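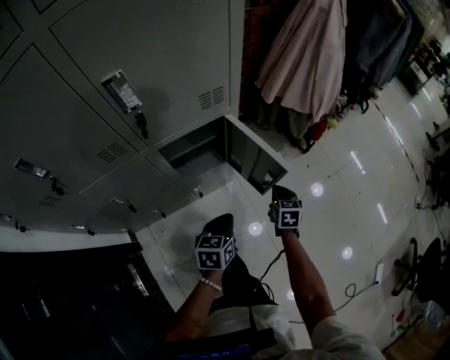
Metal lockers with recessed handles and keys in the locks.

How to replace a cam lock on a metal locker

These instructions cover single-point cam locks fitted to steel lockers of the Desmet pattern. Lockers with a combination dial or a three-point rod mechanism need a different procedure, given on the Estcombe pages.

Tools and parts

Replacement cam lock with two keys
Adjustable spanner
Cross-head screwdriver
Steel rule or calliper
Light machine oil

Measuring the old lock

Open the door and measure the lock body from the back of the front flange to the end of the thread. Thin doors take a short body. A body that is too long will leave the cam sitting behind the frame, and the door will rattle when shut.

Measure the cam from the centre of the fixing hole to the tip. Note whether it is flat or cranked, and which way the crank faces. Pirkeck supplies flat and cranked cams separately, so the old cam can be kept if it is not bent.

Removing the lock

1. Turn the key to the open position and leave it in the barrel.
2. Undo the screw holding the cam. Lift off the cam and the stop washer, keeping them in order.
3. Hold the front of the lock and loosen the large nut with the spanner. Some Grutudard locks have a spring clip here, which slides off sideways.
4. Push the body out through the front of the door.

Fitting the new lock

1. Check that the hole has two flat sides. The flats stop the body turning in the door.
2. Insert the body from the front with the key slot upright.
3. Fit the nut finger tight, then give it up to 2 further quarter turns. Over-tightening distorts the door skin.
4. Replace the stop washer. Its position sets the direction and amount of turn, normally 90 degrees.
5. Fit the cam and screw.
6. Work the lock several times with the door open before closing it.

If the key turns but the door does not hold, the cam is too short or the crank is reversed. If the key will not come out, the stop washer is a quarter turn out.

Record the number stamped on the new key against the locker number. Store spare keys away from the lockers.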